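Milagros Macaraeg had promised herself she would pack the lunch before the house woke up, and here it was Thursday already and the little blue dish still sat beside the box with its few dark odds and ends in the middle.

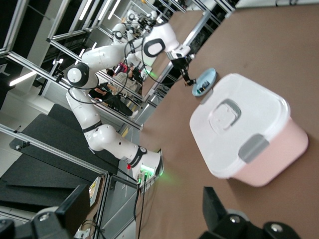 "What do I put in first?" Tài called from the hall.

"The small things, dear, or they'll get lost under the rice."

She smiled, the way she always did when he asked (he had been asking since he was six, bless him), and went to look for the second plate, the pink one her sister had carried home on the bus wrapped in two sweaters.
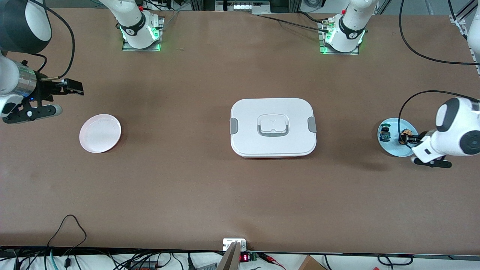
Two plates and the box between them.

Tài came in with one shoe on and kissed her cheek.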